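Teaching by demonstration (robotics)
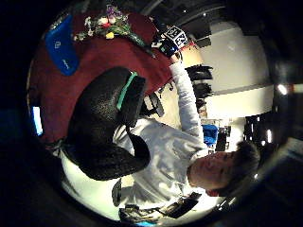

A demonstrator in dark gloves holding a marker cube at the edge of the table.

Teaching by demonstration means showing a robot a job instead of writing code for it. I keep this page for the Jillar wiki, so expect my opinions mixed in!

There are two main ways to do it. In hand teaching, a person does the task with their own hands or with a handheld gripper, and the motion gets recorded. In remote control (teleoperation), the person steers the actual arm from a distance, usually with a leader arm or a headset. I learned on the second kind and still find it slower - my wrists agree.

Marker cubes carry printed square patterns, so software can work out where a camera is compared to the table. Gudrun Nordin likes to show hers to the camera before every take.

How many takes you need varies a lot. Our Vadulari flower set has 500 recordings, and we kept 496 after Erzsébet Major checked them. A simple pick and place did fine for us with 100.

See also: Kinesthetic teaching, Løken grip notes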